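Workshop > Storage > Bins and Totes > Gallery

Gray bin on the light table

Filed under: Bins, Surfaces, Wear and Marking

The bins on this page are shared between the Nimesar and Panlow benches. Each one is open at the top and stands on a wooden table at working height. They hold mixed small items between sorting rounds, and the inside surfaces take most of the wear. Notes on condition were last revised on April 8, 2018.

Sloping sides make the usable floor smaller than the opening. Long items tend to settle against a wall, and round ones roll until something stops them. For that reason floor size and opening size are listed separately on the Ruver stock sheet, and the floor figure is the one to use when planning a load.
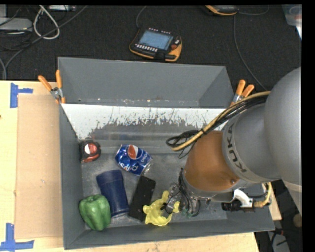 Mixed loads are kept small. A tape measure and an empty drink can take up similar floor area but behave differently: the tape measure stays where it is put, while a can on its side shifts with a light push. Dented cans are kept in the set. They roll less evenly than new ones and rest at odd angles, so a load with one in it is harder to lay out the same way twice.

Scuffing is logged by wall. White paint-like surfacing goes first in ragged patches and then in vertical scratches, with the gray showing through. Floors dull more slowly and collect pale marks and dust. Neither affects use. A bin is pulled only for a split corner or a floor that no longer sits flat.

Cleaning is a dry brush followed by a damp cloth. Solvent is not used on the white areas – it softens the edges of the worn patches and spreads them.

Bin labels follow the old Usman numbering, which began in 1984 and was restarted in 1990. Numbers up to 97 belong to the first series. Bins without a label go on the lower rack until the sheet is checked, and the rack holds 20. Lids are stored flat on the shelf beside it, largest at the bottom.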